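Seststead Community Hall
Room and Furniture Inspection, Monthly
Month: September
Inspected by: Rawan Hamdan
Countersigned: Shih-chieh Chang
Job ref: 681

Rating: OK / Watch / Fail. A Fail takes the item out of use until it is signed off again.

1. Entrance and corridor
1.1 Door closer shuts door fully from 90 degrees: OK
1.2 Floor mat flat, edges not curled: Watch
Comment: corner nearest the coat hooks lifts underfoot. Retaped. Replace if it lifts again.
1.3 Emergency light, test button held: OK
1.4 Extinguisher gauge in green, pin and seal present: OK

2. Electrical
2.1 Outlets secure, no scorch marks: OK
2.2 GFCI outlets trip and reset: Fail
Comment: outlet left of the sink does not trip on test. Breaker off and tagged. Hryhorii Hnatiuk to replace Wednesday, before the evening booking.
2.3 Extension cords: Watch
Comment: 3 in the closet, one with a loose plug. Loose one removed. Cords are not to be run under mats or table covers.

3. Tables and covers
3.1 Leg locks engage on all folding tables: OK
3.2 Tabletop edges free of splinters and lifted trim: OK
3.3 Covers clear of the floor on walkway sides: Watch
Comment: long covers were touching the floor along the fire exit route. Refolded and clipped. Last month's report had the same finding.
3.4 Covers kept away from heaters and hot plates: OK
3.5 Stacking cart, casters and brake: Fail
Comment: brake slips on one caster. Cart parked against the wall with chocks. Part ordered from Oteck.

4. Chairs
4.1 Stacks no higher than 8: OK
4.2 Feet and glides present: Watch
Comment: 3 glides missing. Spares are in the gray drawer.

5. Follow-up
2.2 and 3.5 stay open. Leen Geagea to confirm the cart part number with Oteck. Recheck 1.2 and 3.3 at the next walk-through.

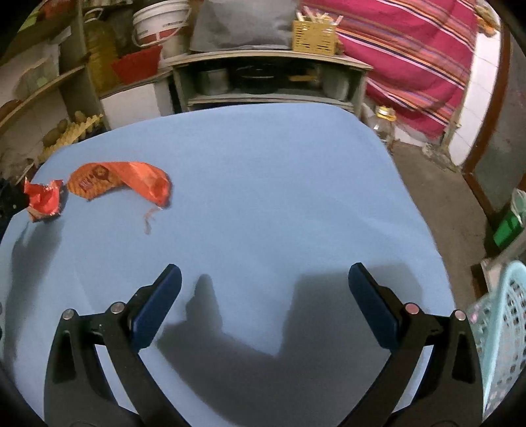

Open items carry over to the next sheet under the same job ref. Copy to Nadine Rawashdeh for the bookings folder.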